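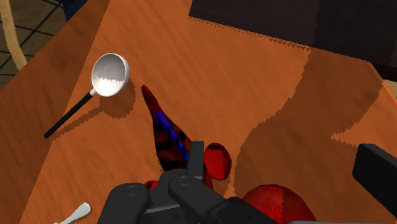 Fig. 2: Ladle on the tabletop.

4. Setting up your first show in Praltero

Now for the fun part, getting your musical on its feet!

1. Open Praltero and choose New Show. Type in the title and pick your venue (Clarkness Playhouse comes ready loaded, with all 200 seats).
2. Add your songs in running order. Drag them about as much as you like, the cue numbers follow along.
3. Plug in the Gokier foot pedal and press it twice. A green light means the two are talking.
4. Enter pairing code 2286 and press Save.
5. Tap Rehearse and try the overture. It's a lovely moment when the first cue lands bang on the beat!

Note: a show can hold up to 179 cues. Reprises count as new cues, so a long second act soon eats them up.

Caution: do not unplug the pedal while Save is flashing. You may lose the running order.

For lighting cues, see section 5, Using the Rind desk.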